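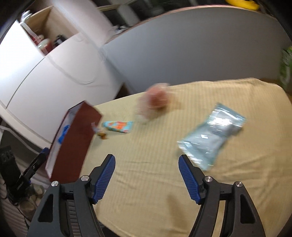 Figure 1. Striped cloth on the work table, with several items laid on it.

Washing and Care of Household Fabrics: What People Do and What the Labels Say

Student project report, Textiles and Home Studies
Prepared by Aicha Shawky
Submitted July 9, 2021

1. Background

Most of the clothes and linens in a home are damaged a little every time they are washed. Colours fade, fibres break off and the fabric gets thinner. My project looked at how people in my neighbourhood wash their household fabrics and whether they follow the care labels. I got the idea after a favourite jumper of mine came out of the wash two sizes smaller. The label said hand wash only, and I had never looked at it.

2. Method

I wrote a short survey and put it in letterboxes on the streets between Sundby Park and the Molo shops. I also left copies at the counter of the Bendia laundromat, where the manager let me use the notice board. I got 100 completed surveys back. The questions covered water temperature, how full people load the machine, how they dry things and whether they read the label before the first wash.

For the second part I ran a small wash test at home. I cut squares from old cotton sheets, a wool blanket and a polyester fleece. Each square was washed on either a cold or a hot cycle and dried flat on a rack out of the sun. I measured the squares before and after with a steel ruler. The machine was an Ikonen front loader, which has a fixed program for wool that I did not use, as I wanted the same cycle for every fabric.

3. Survey results

Just over half the people who answered said they never read the label. The ones who did mostly read it for wool and for anything expensive. Very few people read the label on towels or tablecloths.

Cold washing was the most common choice. Several people wrote in the margin that they wash cold to save on power and that they only use hot water for sheets and tea towels. Overloading was common too. One person wrote that she fills the drum until the door will only just close, and has done so for years without any problem she has noticed.

4. Fabric and lint

Napped fabrics such as fleece and brushed wool lose more fibre than smooth ones. The raised surface is made by pulling fibre ends out of the yarn, and those ends are only lightly held. Washing rubs them loose, and so does ordinary wear. The dark fuzzy piece in the photo is the sort of surface I mean, with small crumb-like bits of fibre at one edge where they show up against the striped cloth. Lint from dark fabric is easy to see on a pale tablecloth or towel, so it makes sense to wash the two separately.

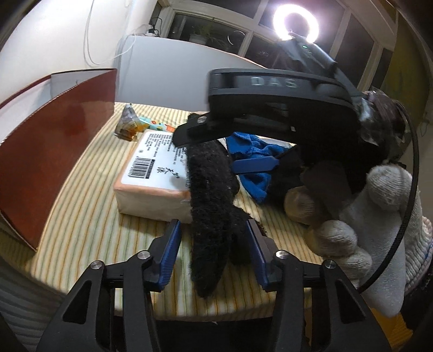

Shrinkage was a separate question from lint, and the wash test gave a clear answer on it. The wool squares from the hot cycle shrank the most and felt thick and stiff afterwards. The cotton shrank slightly on hot and hardly at all on cold. The fleece kept its size on both cycles, but its surface looked duller after the hot one. A black napped strip like the one lying on the striped cloth would need to be checked for its fibre content first, as wool and polyester can look alike from a distance.

5. Problems with the project

The survey only reached people who were willing to fill it in, and they may be more interested in laundry than most. My test squares were cut from used fabric, so some shrinkage had probably happened already. I should have hemmed the cotton, because the frayed edges made it hard to measure.

6. Further work

In September I would like to repeat the wash test with new fabric and weigh the lint from each load.

Comments (3)

marg_t: We had the same trouble with a wool blanket. Cold water and a wool program from now on.

Deb: Did you use the same detergent for all of them? I couldn't find it in the method.

Aicha Shawky: Yes, same liquid detergent every time. I'll add it to section 2.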